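Mavau Break Room and Canteen Table, Gray, Flat Top

Product line: Mavau
Supplier: Hiswood Contract Furniture
Category: Shared tables, dining and snack areas
Item number: 1368-G
Availability: Made to order

Overview

The Mavau table is a flat-topped table for rooms in which people eat, drink, and set things down between tasks. It is supplied by Hiswood to offices, schools, training centers, and public buildings. The top is gray with a matte surface, and the same finish is used across the whole Mavau line so that tables bought in different years may be placed side by side.

The table was developed for customers who asked for a single model that could serve a lunch area during the day and a meeting area in the late afternoon. It has no raised rim, no cable openings, and no fixed accessories on the top. Trays, bags, and cleaning supplies can be moved across it from any side.

Surface

The Mavau surface is smooth and lightly speckled. The speckle is fine enough that the top reads as a plain gray from a normal standing distance, and it makes small crumbs and salt less noticeable between cleanings. Customers who require a surface on which every crumb can be seen, as is sometimes the case in food training rooms, should request the plain white top under the same item number with the suffix W.

The matte finish limits glare from overhead fixtures. The color will look cooler under daylight and noticeably warmer under amber or low evening lighting. Hiswood recommends that a sample be viewed in the intended room, at the time of day when the room is most used, before a large order is placed. Samples are sent without charge to institutional customers. A maximum of two samples may be requested for each address.

Use With Food and Drink

The top is suitable for packaged snacks, canned and bottled beverages, and plated cold food. Hot pans and kettles should be placed on a trivet or board. Open food should be served on a plate, tray, or napkin. Food should not be cut directly on the surface, as knife marks cannot be polished out of a matte finish and are not covered by the warranty.

Beverage cans may be left standing on the top. Any ring of moisture should be wiped away before the end of the day. Dark drinks such as coffee, tea, and cola should be wiped up when they are spilled, and the area should then be gone over a second time with clean water.
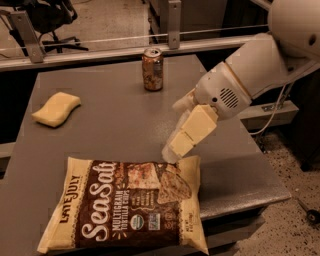
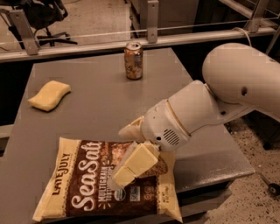
A bag of Late July sea salt multigrain tortilla chips on the gray tabletop.

Edeltraud Nolte writes that the tables in her building have been in daily use through two full school years and that the finish has held up well in the middle of the top. She adds that the edges need more attention than the care sheet suggests, particularly where chairs are pushed in after lunch, and that salt from chips and pretzels should be brushed off before anyone takes a damp sponge to it. Her staff wiped first and brushed later for several months, and the places where people usually sit became a little duller than the rest. She would order the same table again, but would ask for the edge guard from the start.

Hiswood has since revised the care sheet, and the instructions given below replace those packed with earlier deliveries. The edge guard may be ordered with the table or added afterward.

Daily Care

Brush or shake loose crumbs and salt from the surface before wiping. Use a soft sponge or cloth dampened with warm water and a small amount of mild dish soap. Wipe again with clean water and dry with a towel. Sponges should be rinsed often and replaced when they begin to harden or hold grit.

Scouring pads, steel wool, powdered cleansers, and the rough side of two-sided sponges must not be used. They leave shiny patches that remain visible at an angle. Bleach may be used only when diluted according to the directions on the bottle, and it should be rinsed off promptly.

For dried sugar or sauce, lay a damp cloth over the spot for a few minutes and then wipe. Greasy fingerprints, which show more readily on a matte top than on a glossy one, come away with dish soap. Furniture polish and wax are not needed and will leave streaks.

Placement

The table may be placed against a wall or in the open. Where it stands next to a railing, window, or radiator, a gap should be kept so that the far edge can be reached with a cloth. Cords should be kept clear of walkways and chair legs. The table should be lifted by two people when it is moved — dragging it will loosen the leg fittings over time.

In rooms where several tables are joined, the Ultska connecting clip holds the tops level. The clip is fastened from underneath and requires no tools. It should be released before any table in the row is lifted.

Price and Ordering

Mavau table, gray top: $1,368
Edge guard, full set: $139
Ultska connecting clip, pair: $45

Prices are given per item and do not include delivery or sales tax. Orders are accepted from institutions by purchase order and from private customers by card. Assembly on site can be arranged through Böttcher, which also handles the removal of old tables where this has been agreed in writing beforehand. Deliveries are made on weekdays. Sunday delivery is available only to buildings that are closed to visitors on that day, and must be confirmed with the delivery office.

Warranty and Returns

The frame and leg fittings are covered for normal indoor use. The surface is covered against lifting, bubbling, and fading. Damage from heat, cutting, standing water, or unsuitable cleaning products is excluded. Claims should include the item number, which is printed on a label beneath the top near one leg, and a photograph of the affected area taken in ordinary room light.

Tables that have not been assembled may be returned within 45 days of delivery in their original packaging. Samples do not need to be returned. Tables ordered in a special color cannot be taken back unless they arrive damaged, in which case the delivery slip should be marked before it is signed.

Related Items

Mavau bench, gray
Mavau table, white top (1368-W)
Ultska connecting clip, single replacement
Edge guard, corner pieces only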